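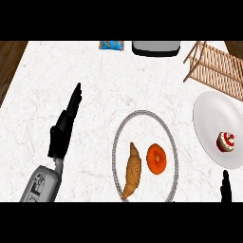 Gebhard Gisler wants to know whether we're paying for a robot or a video game, and after my last report I can see why he's asking. The short version is that what you've paid for so far is the Pliklow kit in simulation, on a trial licence, and I've now had long enough with it to tell you what I think.

So! The kitchen pack is the part I've spent most of my time in. You get a marble counter, two arms, and a decent cupboard's worth of food and dishes to put in front of them (croissants, donuts, little cakes, plates, a wooden dish rack). You choose a layout, write the task in ordinary words, and let it run. I left it going overnight through most of January and came back to 1386 finished runs, every one logged, and only one crash of the software. That was my fault for filling the drive.

What I like: setup is quick. Rukhsana Soomro had never touched it and was running her own layouts inside 30 minutes, and she swears at software more than I do. The logs are tidy, and they open in the tools we already have. Changing the colour of a plate or shifting the rack over a bit is a two-click job.

What I don't like: plates. Round food goes fine, but when a gripper comes in low beside a wide rim, the contact gets jumpy and the plate can skate off across the marble as if it's been buttered. I sent Pliklow 12 of the worst runs. Cameron Munro on their support desk wrote back the next morning, admitted the rim contact is too springy, and gave me a setting that helps. It doesn't cure it. I'd like to see it fixed before we renew.

The manual is also pretty thin on using both arms together. I worked most of that out by trial and error and have written up my own notes, which I'm happy to share with the Drarker group if they go the same way.

On cost, the trial covers two seats and we've stayed inside it. A full licence runs for 24 months and I haven't signed anything. I did look at Jovach as well. It's cheaper, but there's no kitchen pack and you'd be building every dish yourself, so the savings would disappear into my hours.

Next up is the same set of tasks with softer rim contact, then a first go on the real arms once the bench is free. I'll need your okay on the licence before then, please, and a yes or no on a third seat for Meinrad Wyss.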